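Speaker notes: "Held" does not mean held
Talk for the Kanard users' meeting, November, by Ánh Tôn

Opening (keep it short)

Good afternoon. My name is Ánh and I work in the Jokell project with Ngozi Bako and Hưng Phí. Today I will speak about a mistake we made in simulation. It did not break any hardware, but it could have done so, and we found it late.

The task

The task is simple to explain. The arm comes down over the table, closes two fingers on a chess piece, lifts it and moves it to the dish. There are other objects on the table, and the arm must not touch them. In our simulator we did 602 runs of this task in one night. In the morning the report was almost completely green, and I was happy with it. I wrote to Hưng that we could go to the real arm.

The grip check

The check had two parts. First, the fingers stop before they are fully closed. Second, the wrist camera sees something dark between them. When both are true, the program writes "held" and the arm is allowed to travel at full speed.
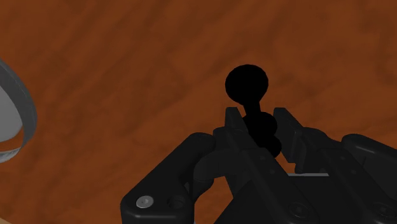 The second part was weak from the beginning. Our fingers are black and our piece is black. The camera test only looked for enough dark pixels in a small area, and the fingers alone could give enough. The first part had a fault too. When one finger touched its own limit early, the program understood this as an object.

(Pause. Ask who has used a color test on a gripper.)

So in 39 runs the arm went away with nothing, and the program said "held". Hưng found them when he compared the position of the piece before and after the lift. I had not compared this. I trusted the word in the report.

Why I call it a safety matter

We have a function called Haltlow. It keeps the arm slow and low until the grip is confirmed. With a false "held", Haltlow switches itself off. An empty gripper at full speed is perhaps not a big problem. A piece held badly at full speed is different – it can fly out. On the real table this would be at the height of a person's face.

Explain the layout slowly here, the people at the back will need it. The dish is close to the front edge, the vase is at the back beside the gripper, and the piece starts between them.

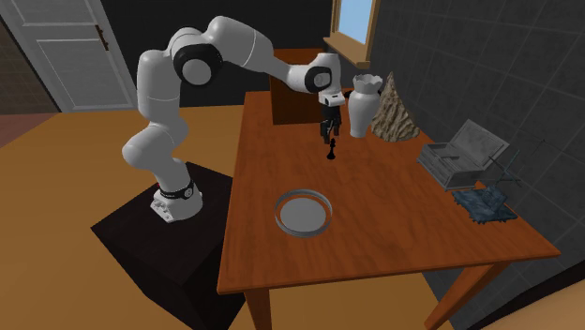
What we changed

1. The camera test now compares with a stored view of the empty fingers in the same position.
2. After closing, the arm lifts a very small distance, waits, and checks again. Haltlow stays on during this time.
3. The report no longer prints "held" alone. It prints the result of each check.

We repeated 273 of the runs with the new checks and had no false "held". I do not say that the problem is solved. A piece that turns in the fingers can still pass.

Close with thanks to Ngozi, who stopped the move to the real arm before we knew the reason.

Comments (3)

Naa Nartey
Thank you for sharing the notes. Did you try a light-colored piece? We had the same trouble with dark screws.

Ánh Tôn
Yes, with a white piece the camera test was good. The finger limit fault was still there, so it only hid one half.

Lộc Vi
How long is the wait after the small lift?

Related
Finger limits and false contact
Haltlow settings for small tables
Reading a Kanard run report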